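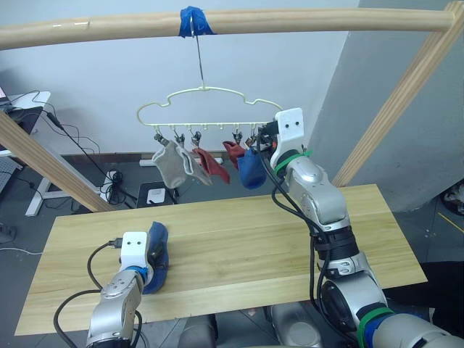
Is a fair about laundry worth a Friday off work? If you own more than three pairs of socks and a radiator you're ashamed of, then I'd say it is, provided you eat first.

The Home Drying Fair takes over the old market hall in Pivthorpe every February, when nothing on a clothesline has dried in weeks and people will listen to anybody. I paid for parking, got a paper wristband and walked in at ten in the morning behind a couple who were already arguing about tumble dryers.

Most of the hall is hangers. I had no idea. Flendier had the biggest stand, and their catalog lists 823 items, a good many of which seem to be the same item in a different shade of beige. The sock hangers were what I'd come for, and they got a long table of their own. The type is simple enough: a plastic hanger, a straight bar along the bottom, a row of little metal clips under the bar. One sock per clip. You can do pairs side by side, or you can hang a gray one next to a red one and live with yourself.

I spent longer there than I'd planned to. Clip one sock at the far end and the whole hanger tips like a bad chandelier, so you learn to work from both sides in. Big socks sag. A thick one clipped by the toe hangs a good deal lower than its neighbors and will slap you in the ear if you put the rod at head height - I checked this twice.

The Dretberg stand was rods and rails. Theirs are plain wood, and the woman on duty told me to wrap a bit of tape where the hook goes so it doesn't wander. I had expected to be sold a bracket. She did sell me a bracket, eventually, but the tape advice was free.

At noon there was a talk on the history of the clothespin in the upstairs room, which seats 83 and held some 40 of us, plus coats. The speaker got as far as springs before the projector gave up. We were asked to picture the rest.

Lunch was a cheese roll from the Maldonado van outside. Fine roll, long line, no mustard.

The afternoon is for bargains. Entry stub 1746 won a folding rack in the drawing, and mine was nowhere near it, so I went back and bought two sock hangers at the show price, then carried them home on the bus with the clips snagging my scarf the whole way. One is up over the bathtub now. The other is still in the bag with the bracket.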